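Reading time: 2 min

Progress Report to the Hedegaard Fund: Young Performers Online Safeguarding Program

The Bosness office submits this report on the second period of the grant. The program advises families of performers under 18 who earn income from online video, music appearances and sponsored posts, with particular attention to those facing juvenile court proceedings or probation terms that restrict their use of social media.

During the period, 10 families received individual advice. In 4 of these cases a court order limited posting or travel, and staff worked with the family's attorney to review existing contracts – chiefly appearance agreements and merchandise licenses – for clauses triggered by a conviction. Two contracts were renegotiated. One remains in dispute.
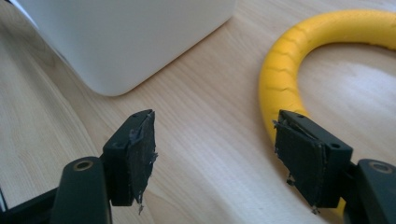

Yellow ring and white box-shaped object on a wooden tabletop.

The guide for parents on trust accounts and earnings was completed in September and is hosted by Tronotel at no charge. It has been downloaded 3180 times. The section on press inquiries was rewritten after legal review and now advises families to make no statement before sentencing.

The planned workshop with the talent agency Vumgate was postponed at the agency's request. Of the 5 workshops in the grant agreement, three have been delivered. We ask the Fund to approve moving the unspent workshop budget into the next period.

Comments

marlow_k: Is the guide available in Spanish?

T. in Bosness: The trust account section was useful to us. The link on page two is broken, though.

stagemom77: When is the Vumgate workshop now?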